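Open day at the Golob drinks depot, Flustham, 01/02/2022

What a morning! I'd only ever known Golob from the side of their vans, so getting into the sorting hall was a treat. They handle 3000 crates a day, and the smell of cardboard and orange squash hits you at the door (I loved it). We went round in groups of 13, past the Moltus labelling line, which is LOUD, and finished in the display room, all daylight and white shelving, with the colas lined up next to something pale and yellowy-green with green caps. I could have stood there for ages.
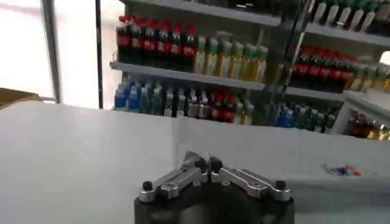
Can you buy drinks on the day?
Only from the shop by the gate, which shuts at 5.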